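Grip order for paired items, what's your written rule?
Posted in: Handheld gripper work / Good practice

Maleck
Rewriting our sheet for shoes on a rack. The draft says one hand per item, left item first, and the free gripper stays open near the table edge until the first shoe is on the shelf. Any objections?

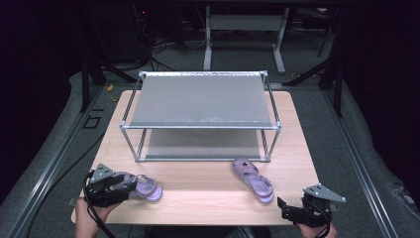
Left sandal gripped, right one still on the table.

grindport70
I'd drop "left item first." We had it for 30 sessions and everything came out the same way. Let the operator pick and log it.

Maleck
Then reviewers can't tell a choice from a mistake. I want a fixed order.

Boström
Fixed order is fine if you swap it every 3 runs. Put the swap in the sheet, not in somebody's head. Also write down which shelf. "On the rack" means two things with a two-tier rack.

grindport70
Agree on the shelf. Still against fixed order.

Maleck
Shelf added, upper only for now. I'll try the swap. What about cables?

Boström
Ours says no cable across the tabletop while a hand is moving. Stop and clear it first.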